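Bag shelf, part 5 – the dark ones

Quick update to the gallery before I pack the whole lot up again. Last time was the canvas totes, this time the dark fabric bags, which are harder to keep nice than anyone warns you when you start collecting. They show lint. They show dust. They show every crease from the drawer they came out of.

Background for new people: the shelf started in the flat on Zekdale, moved with us to Rultodley, and has been in boxes ever since. Box number 291 on the movers' list was all bags, folded into other bags. I opened it in November and I'm still going. The list ran to 2901 items for the entire building so I guess I got off easy.

Older entries (captions only until I get the pages put back together, sorry, the old host ate them):

Lindqvist shoulder bag, gray. Bought for the strap, kept for the pockets. Zipper was stiff from day one and a bit of candle wax sorted it.

Lindqvist shoulder bag, the smaller one. Same cloth, worse lining. Lining has been restiched twice and I would not call either job pretty.

Vistileo gym sack. Drawstring kind. The cord frays at the knot so I cut it back and tape the end. Getting short now. One more haircut and it needs a new cord.

Vistileo document bag, flat. Came with paperwork in it from 2000, somebody's parking receipts mostly. Kept the receipts. No idea why.

Unbranded beach bag, stripes. Still sand in the seams. Will always be sand in the seams.

How I store them, as people keep asking in the guestbook – flat if they'll go flat, stuffed with plain tissue if they won't. No newspaper, the ink comes off. Printed side never touches another printed side, a sheet of paper in between does it. I had two prints stick together one summer in Rultodley and peeling them apart was a miserable afternoon. Lost part of a perfectly good logo.

Cleaning: soft brush first, then a barely damp cloth, with the grain. Stay off the printed parts, metallic colors most of all. I rubbed at one years ago and took the shine clean off. Lint roller is fine on the bare fabric, just go slow.

Creases I leave alone now. Used to iron through a towel. Some come out on their own if the bag hangs for a week with something soft inside, some don't, and either way it's less risk than heat on a print.

Swaps: still looking for the larger Vistileo sack in any color, condition not important as long as the eyelets are there. Will trade the striped beach bag or the smaller Lindqvist. Not trading anything with gold on it, please stop asking :)

Next page will be straps and buckles, once I find the box they're in. It is not 291, I checked. Twice. Might be the one under the stairs with the lamp parts.

Last one for this page, up close for the lettering. The script is my favorite on the shelf – love how long that tail runs.
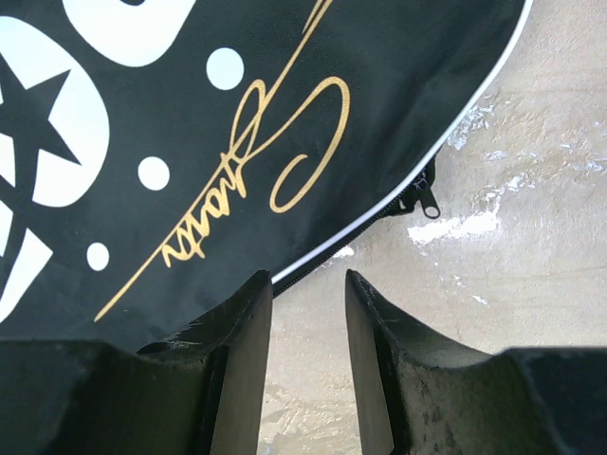
Dark navy fabric bag, white and gold print. Gold signature with the long flourish, three white dots, black star in the white round shape. A few faint wrinkles.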